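Daltari 编织用语数据集:说明文件

最后更新:2023-12-22
阅读时间:较长,建议先读“文件”和“字段”两节

概要

Daltari 是一个纯文本的数据集,收集的是人们谈论编织品时使用的词和短句。编织品在这里的意思比较宽:席子、篮子、扇子、坐垫、帘子、绳带都包括在内,材料可以是竹、藤、草、纸绳,也可以是塑料。数据集一共有 2479 条记录,每一条是一个说法,加上它的解释、出处和几个标注字段。

这个数据集由 Hakance 小组整理。我们最初的目的很小,只是想给自己的翻译工作做一张词表,让同一种编法在不同的译稿里不要出现不同的名字。后来词表越来越长,一张表格已经不好管理,所以改成了现在的形式,并且写了这份说明。

说明文件的中文版是直接用中文写的,没有从别的语言翻译。中文不是我们的母语,如果有的句子读起来不自然,请告诉我们,我们会改。

为什么做这件事

编织的词很难查。一般的词典里有“编”“织”“席”“篮”,但是对具体的编法往往只写“一种编法”。手艺人自己的说法很丰富,可是多数只在口头使用,写下来的时候又有好几种写法。例如把一根压在上面、一根穿到下面的编法,有人叫“挑一压一”,有人叫“压一挑一”,有人叫“平编”,也有人只说“普通的那种”。这些说法指的是同一件东西,但是做检索的时候,它们没有任何一个字可以保证相同。

另外一个困难是方向。有的说法从编的人的角度出发,有的从看的人的角度出发。“挑”和“压”都是手的动作,“人字纹”和“回纹”是眼睛看到的结果。同一个“人字纹”可以用不同的动作得到,同一套动作换一种颜色的排列,看起来也会是另外一种花纹。以前的词表常常把这两类混在一起。我们在这里把它们分开,这是 Daltari 和我们旧词表最大的区别。

文件

仓库里有 3 个数据文件,都是 UTF-8 编码,用制表符分隔,第一行是字段名。

terms.tsv:全部 2479 条记录。
core.tsv:从全部记录里选出的 1000 条,解释写得比较完整,并且至少有一个例句。如果您只需要一张能马上使用的词表,请用这个文件。
checked.tsv:由两位整理者分别独立标注过的 200 条,用来比较标注是否一致。两位的答案都保留,没有合并。

core.tsv 和 checked.tsv 里的记录,在 terms.tsv 里都可以找到,编号相同。请不要把几个文件直接接在一起,否则会有重复。

如果用电子表格软件打开,请在导入的时候把编号列设为“文本”。有的软件会把编号开头的零删掉,删掉以后就不能和别的文件对应了。

字段

id:编号。编号一旦给出就不再改变。删除的记录,它的编号也不会再给别的记录。

term:说法本身,使用简体字。原来的材料是繁体字时,繁体写法放在 variant 里。

variant:其他写法,用分号隔开。只有写法不同、意思完全相同的才放在这里。意思接近但是不完全相同的说法,要单独作一条,再用 related 连起来。

kind:类别,取值有“动作”“纹样”“部位”“材料”“工具”“成品”“评价”。这是单选。一个说法有两种用法的时候,分成两条。

gloss:解释。我们尽量用短句,不用别的编织术语来解释编织术语。有时候做不到,这种情况会在 note 里说明。

example:例句。例句多数是整理者参考口头材料后改写的,所以不适合用来研究口语语法。

material:说法适用的材料。如果没有限制,写“不限”。如果我们不知道,留空。“不限”和空白的意思不同,请在处理的时候注意。

color:说法里提到的颜色,或者说法只在某种颜色搭配下使用时的那个搭配。多数记录这一栏是空的。

source:出处的类型,取值有“口头”“笔记”“标签”“译稿”。具体是谁说的,我们不公布。

related:相关记录的编号。

note:备注。凡是我们犹豫过的地方,都尽量写在这里。

材料从哪里来

记录中较大的一部分来自 Latuheru 的市场和作坊。我们的成员去那里买东西、看人编东西,也向摊主请教叫法,回来以后写成笔记。问的时候我们说明了用途,不愿意被记录的人,他们的说法没有收入。另外一部分来自商品上的纸标签,还有一部分来自小组自己过去的译稿。

需要特别说明的是,Latuheru 是一个很多种语言一起使用的地方。有些说法是从别的语言借到中文里的,发音已经改变,汉字只是为了记音。这样的记录在 note 里写有“记音”。请不要从这些汉字的字面去猜意思。例如有一个词写出来像是和“马”有关,我们花了不少时间去找它和马的关系,后来才知道它只是用来记录一个音节。

译稿这一类出处请小心使用。译稿里的说法是翻译的人造出来的,可能从来没有手艺人这样说过。我们保留它们,因为在目录和说明书里确实会遇到。如果您关心的是实际的口头用法,请先用 source 把“译稿”去掉。

整理的过程

第一步是录入。笔记里怎么写就怎么录,错字也先保留。第二步是合并写法,把确定相同的放到一条里。第三步是分类和写解释。第四步是互相检查。

录入时使用的表格由 Vutbridge 转换成现在的格式。Vutbridge 是我们自己写的一个小脚本,放在 tools 目录里。它只做三件事情:统一标点,检查编号有没有重复,检查 kind 的取值是不是在允许的范围里。它不会改动 gloss 和 example 的内容。运行的方法写在脚本开头的注释里,不需要安装别的软件包。

合并写法是最慢的一步。我们采用的原则是:没有把握就不合并。所以您会在 terms.tsv 里看到一些很像重复的记录。它们可能真的是重复,也可能有我们还不理解的差别。对于词表来说,多一条比错误地少一条容易补救。

关于“动作”和“纹样”

这一点前面已经提到,在这里写得详细一些,使用者的来信里问得最多的也是它。

如果一个说法回答的是“手怎么做”,归入“动作”。如果它回答的是“做好以后是什么样子”,归入“纹样”。“挑二压二”是动作,“人字纹”是纹样。“斜编”比较麻烦:有的人用它指材料从斜的方向进入,有的人用它指做好以后纹路是斜的。这样的说法我们分成两条,用 related 互相连接。

“纹样”的记录不说明用什么动作得到。最初我们想加一个字段来写对应的动作,试了一段时间以后放弃了。对应的关系不是一对一,写出来以后很容易让人以为只有这一种做法。

还有一类说法带有评价,例如“紧”“松”“有骨”“发飘”。“有骨”的意思是编得挺,拿起来不会塌下去。“发飘”的意思差不多相反,但是多用来说大件。这类词归入“评价”,它们的解释最不可靠,因为每个人心里的标准不同。在 checked.tsv 里,两位整理者意见不同的地方也多半在这一类。

适合的用途

可以用来统一翻译,可以用来给博物馆或者商店的目录做同义词扩展,也可以用来给语言课准备材料。我们自己在做目录检索时,主要使用 term、variant 和 related 这几栏。

不适合的用途

请不要用它来统计某个说法有多常用。记录的数量只反映我们问过谁、买过什么,和使用的频率没有关系。

请不要用它来判断一件编织品的产地或者真假。说法会跟着人移动,东西也会。

也请不要把它当作学习编织的教材。解释只帮助读者明白一个词,按照解释去编,多半编不出来。我们小组里有人试过,得到的东西没有办法归入任何一个类别。

已知的问题

塑料编织品的说法偏少。手艺人常常觉得塑料的东西不值得专门起名字,就借用草席和竹席的叫法。借用以后意思有没有变,我们还不清楚。

“部位”一类里,篮子的记录很多,席子的记录很少。席子的边怎么收、角怎么处理,应该有更多的词,我们没有问到。

“席”和“垫”的界线不稳定。笔记里有人把薄的叫席、厚的叫垫,也有人看用途,躺的是席,坐的是垫。我们按照说话人的原话记录,没有统一。

例句的长短差别很大。早期的例句太长,有的像一段故事,我们准备慢慢改短。

有少量记录的 material 写了“草”,没有写是哪一种草。问的时候对方只说“草”,我们也没有追问,现在已经补不上了。

许可和引用

数据和说明文件都可以自由使用、修改和再次发布,商业用途也可以,条件是写明来源。写明来源的时候写“Hakance 小组,Daltari 编织用语数据集”就可以。如果您修改了内容,请同时写明修改过,免得别人把您的改动当成我们的。

怎样提出修改

请在来信里写上编号、字段名、现在的内容和您建议的内容。如果是新的说法,请写明是在什么地方、什么情况下听到的,不需要写说话人的名字。我们回信比较慢,通常集中在一段时间里处理。对解释有不同意见的时候,我们会把两种意见都写进 note,直到找到更多的材料。 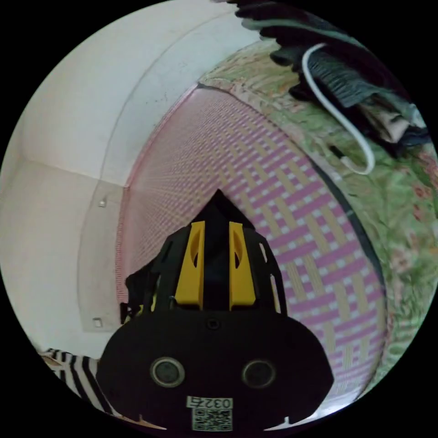 颜色一栏的填写规则在收到几次来信以后改过一次,现在的写法如下。color 只记说法里涉及的颜色,不评价深浅,也不写“主色”和“配色”,因为哪一种算主色,不同的人看法常常不一样。多种颜色之间用分号隔开,先后没有意义。比如对粉色和白色带花纹的塑料编织席,如果说话人用了一个只适合这种搭配的叫法,color 就填“粉;白”,material 填“塑料”;如果他只说“花席”,color 留空,颜色可以写到 note 里。旧记录里还有“粉白”连写的情况,这样写分不清是两种颜色还是一种很浅的粉色,碰到的时候请按照原来的笔记拆开,没有笔记可以核对的先不要动,在 note 里加上“颜色待查”。

联系:请在仓库的问题页面留言 | © Hakance 小组 | 返回顶部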